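Call for participants: Onham Community Ensemble, spring intake
11th February
Posted by Chidubem Olaniyan

The Onham Music Centre invites applications from adult amateur musicians who wish to join its Community Ensemble. The ensemble has been without a full rhythm section since November, and the present intake is intended to fill those places and to add players in the upper voices.

Places are available as follows: electric or double bass (one), drum kit (one), keyboards (two), guitar (two) and voice (three), making nine in all. Applicants who play brass or woodwind may also apply and will be placed on a reserve list.

About the ensemble

The ensemble rehearses popular and traditional songs in arrangements written for the group. The current programme includes a suite of dance tunes arranged from the Wróbel songbook and a set of original songs by members. Rehearsals last two hours and take place each week in the Tarken Room, on the ground floor. Participants are expected to attend at least three rehearsals in every four and to be present at both public performances at the end of the season.

Who may apply

Applicants must be aged 18 or over on the date of application. No formal qualification is required. Players should be able to follow a chord chart and keep steady time with others; the ability to read staff notation is welcome but will not be tested. Singers should be able to hold a harmony line against the melody. Previous experience in a band is not necessary, and applications from people returning to an instrument after a long break are encouraged.

The Centre provides a drum kit, two keyboards and all amplification. Guitarists and bass players should bring their own instruments and leads. Instruments may be left in the locked store between rehearsals, at the owner's risk.

Fees and support

The fee for the season is £169, payable in full on acceptance or in four equal parts. A reduced fee of £76 applies to students, to those receiving income-related benefits and to carers. Travel costs are not normally met, although members with access needs may ask for help in confidence.

How to apply

Applicants should complete the form available from the front desk and attach a recording of one song or piece, no longer than four minutes. A recording made at home on a telephone is perfectly acceptable – sound quality will not be taken into account. Recordings may also be sent through the Clilik upload page, quoting the applicant's full name and instrument.

Those selected will be invited to a short informal playing session with existing members. Every applicant will receive a written reply, and the decision of the Centre is final. 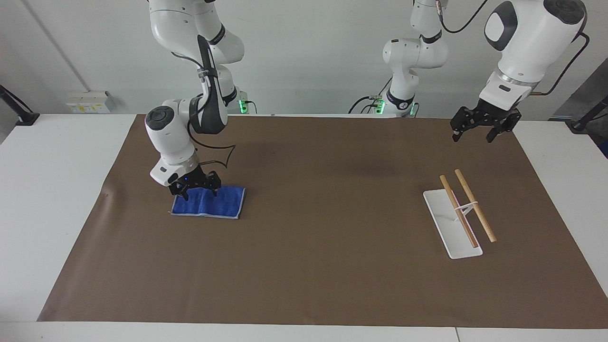
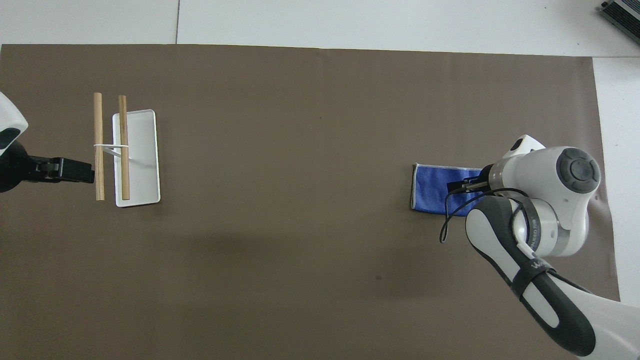 Chidubem Olaniyan
Ensemble Co-ordinator, Onham Music Centre

Questions about access, parking or the suitability of a particular instrument should be put to the Ensemble Co-ordinator before an application is made. Recordings will be deleted once the places have been filled.

Recent notices
Tarken Room: revised hire charges
Songwriting workshop – places remaining
Accompanist required for junior choir
Lost property from the November concert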